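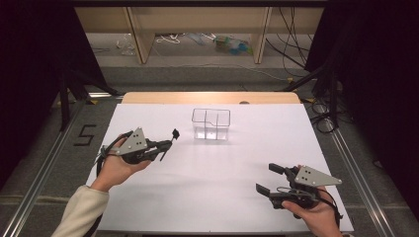

Fig. 2. Hand-held grippers, one per hand, and the divided box.

Courses > Robot Learning > Notes > Gathering examples

Last updated: Mar 6, 2022

Your policy copies what it is shown, bad habits included. Record 40 takes per task and keep the clumsy ones – Ohemaa Appiah will want to see them. Move the box between takes. Ten perfect runs from one spot teach one spot.

Related
Labeling takes in Cropper
Uploading to Datgate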